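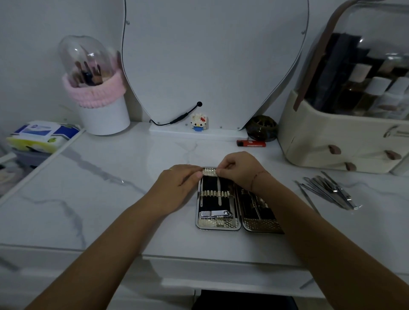

MINUTES OF THE HOUSEHOLD AND SHARED ROOMS MEETING
Koltton House, first-floor sitting room
April
Minutes taken by the House Secretary

The meeting opened at 18.00. The Chair presided. Residents of both floors were represented. Apologies were received from the representative of the Cullier wing.

1. Minutes of the previous meeting

The minutes were approved with one correction: under item 4, "hall cupboard" should read "landing cupboard". The Secretary will amend the file copy.

2. Matters arising

The landing cupboard has been cleared and relined. The key is now kept on the hook by the meter. The quotation from Kalniņš for replacing the bathroom extractor has been received and is attached to the file. It was agreed to accept it.

3. Dressing room: vanity top

3.1 The meeting considered the use of the marble-patterned vanity top in the shared dressing room. It was noted that grooming tools had been left out on several occasions beside the manicure case, and that residents had been unsure whether these belonged in the case or were extra to it.

3.2 It was agreed that the silver case with the honeycomb pattern should remain on the vanity top as the house set. Tools are to be put back under the elastic strip or into the loops after use, and the nail clipper is to be returned with them. Any tool that does not fit is to go in the top drawer of the chest on the landing.

3.3 A resident asked whether the case might be kept in the bathroom cabinet. This was not supported, the cabinet being damp in the winter months.

3.4 Tools are to be wiped before they are put away. The black lining marks easily with hand cream and should be brushed, not washed.

3.5 The small Hello Kitty figure on the mirror stand was discussed. One resident proposed that ornaments be removed from the vanity. After discussion it was agreed that the figure should stay where it is and that no further ornaments be added.

3.6 The brown ceramic holder with the cut-out openings is to be kept beside the mirror stand. The Chair reminded residents that it should be lifted when the top is wiped down.

3.7 Residents are asked not to pull on the cable at the base of the mirror when cleaning behind it.

4. Purchases

4.1 The purchase of 300 cotton pads and a bottle of surface cleaner from Studirer was approved. The cleaner must be marked as suitable for pale worktops. Abrasive cream is not to be used in the dressing room.

4.2 A request for a second manicure case was deferred. The meeting wished to see first whether the arrangements under item 3.2 were kept.

5. Cleaning rota

The dressing room will be added to the weekly rota, after the first-floor bathroom. The resident on duty will clear the vanity top, wipe it, dry it and return the items to their places. The revised rota will be pinned inside the landing cupboard door.

6. Any other business

A rattle was reported in the dressing room sash window. The Secretary will raise this with Kalniņš when the extractor is fitted.

The use of the dressing room after 23.00 was raised by the rooms adjoining. Residents are asked to close the door quietly.

7. Next meeting

To be held in May at 18.00 in the same room. Items for the agenda should reach the Secretary one week beforehand.

The meeting closed at 18.50.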